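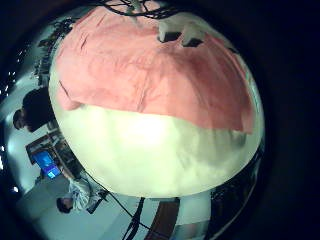
## Fabric care and dye questions

**Which fibres will the Rolus cold dyes colour?**
Cotton, linen, viscose and silk. Wool takes the colour unevenly and needs the acid range. Polyester and acrylic stay close to their original shade. Blends dye in proportion to their natural fibre content.

**How much dye do I need?**
Weigh the fabric dry. One sachet covers 250 g at full depth. For a pale pink, use a third of a sachet for the same weight. Black needs double.

**Why is my cloth patchy?**
Usually the fabric was crowded in the bath or went in dry. Soak it first, use a vessel large enough for it to move freely, and stir for the first 19 minutes. Softener residue also blocks dye, so scour new or second-hand cloth beforehand.

**Can I use hard water?**
Yes, with one level teaspoon of water softener per litre. Customers in Grundcombe should use two.

**How many rinses?**
At least 3 cold, then one hot with a neutral detergent. Stop when the water runs clear. Reds and pinks take longest.

**Will pinks fade?**
All of them do in direct sun. Shade 953 is the most lightfast pink we stock. Shade 2759 is brighter but should be kept out of windows.

**Can I iron dyed cloth?**
Iron on the reverse while slightly damp, at the setting for the fibre. Test a seam allowance first.

**Is the fixer the same as the old Rizvi one?**
No. Rizvi fixer was discontinued in November and the quantities differ. Follow the new packet.

**Who do I ask about bulk orders?**
Inmaculada Escobar handles trade accounts. Shade matching goes to Itziar Sarmiento; enclose a swatch at least 5 cm square, unwashed samples preferred.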